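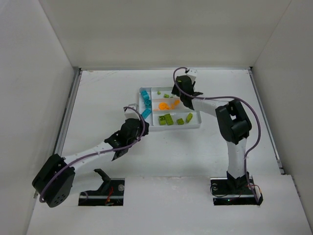 Fletholm, Thursday, April 23, 2020

I have been home for long enough now that I've started reading the minutes of my own choir. All of them, back to the beginning, scanned by Ingeborg Ehlers, who had a free weekend and a grudge against her filing cabinet. The file runs to 2745 pages and I am on page 60.

So far we have argued over folders. Black or navy? The navy people won, briefly, and then the shop ran out of navy, and for one whole Christmas concert the altos looked like a different choir that had wandered in. There is a motion to apologize to the altos. It was tabled.

Meanwhile we rehearse on the computer. If you've never heard 23 people sing a round with everybody's sound arriving late, picture a flight of stairs falling down another flight of stairs. Bonifacio Campos conducts anyway, muted, waving at his kitchen. We now sing along to him one at a time in our own homes and take it on trust that the rest are doing the same. I had a sandwich during the second verse on Tuesday. It was a good verse.

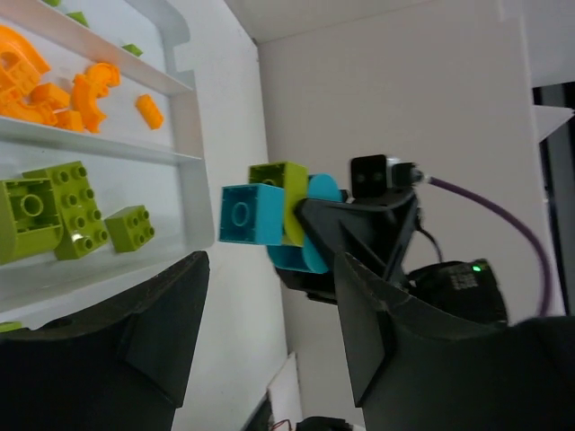 The Fletholm Evening Choir, Tenor Section

There are two of us in it, me and Anselmo Iglesias, and he has asked to be listed first next time. He wants me to say that the tenors are recruiting. We are always recruiting. Page 14 of the minutes has us recruiting, and page 31 has us "still hopeful."

Esperanza Barroso wants everyone to record a part at home by the end of the month so she can glue them together. I've done mine nine times. On the best one, the neighbor's dog comes in a bar early, on pitch, with better breath support than I have.

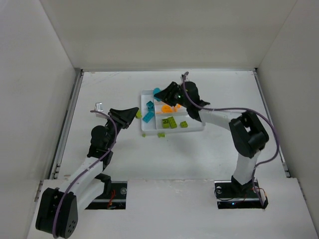 Colored pieces and a divided tray, between two robot arms.

I'll report back when I get to the great parking dispute, which Ingeborg says starts on page 88 and never really stops.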